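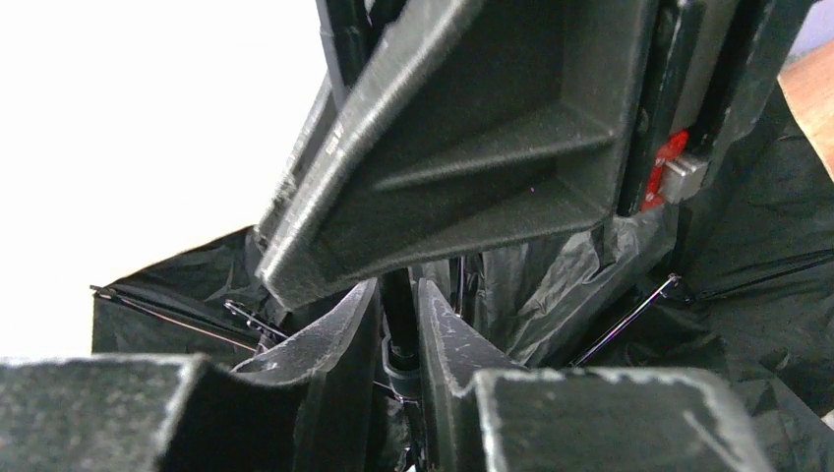
Dark gray surfaces with lighter, scuffed edges, beside a red plastic piece and a small silver metal block.

Why dark gray scuffs light

Matte dark gray has become a standard color for tool handles, drawer trays, storage bins and small fittings. It hides dust better than gloss black and fingerprints better than most things. It does a poor job of hiding rubbing. A matte surface looks dark and even while its fine texture scatters light in all directions. Once the high points of that texture are flattened or torn, they return light differently, and the mark reads as pale gray.

Edges go first. A flat face spreads contact over its whole area, while a rim or a corner takes the same load on a narrow line. On a tray, the raised outer rim will usually lighten well before the recessed floor shows anything. Curved tips behave much like rims, with small scratches and specks collecting where the curve stands proudest.

Not every pale edge is damage. Low light striking a grainy surface will brighten a rim that has no wear on it. To tell the two apart, turn the part or move the lamp. A highlight travels along the edge and a scuff stays where it is.

The workshop at Zinchenko, in Tostisau, ran a rub test in December on 30 matte gray samples, using a dry cotton pad under a fixed weight. Each sample received 1,000 strokes across one square corner and the same number across a flat face. Reflected light was read before and after on the shop's own scale. Corners rose by an average of 191 points. Samples with a small radius sanded onto the corner rose by 165. Flat faces changed too little to separate from meter error.

The radius helps, then, but modestly. Color of the base material matters more. Where a dark coating sits over a pale base, a deep scratch exposes the base and cannot be wiped away. Material colored all the way through keeps its shade under the scratch, and only the change in texture remains visible.

For cleaning, use a soft brush first, then a damp cloth with a drop of dish soap. White transfer marks picked up from other objects often lift at this stage. Melamine sponges are abrasive and leave a polished patch. Jarkico's clear restoring wipe darkened the test corners evenly; Mereck's paste left residue in the grain and took a second brushing to remove.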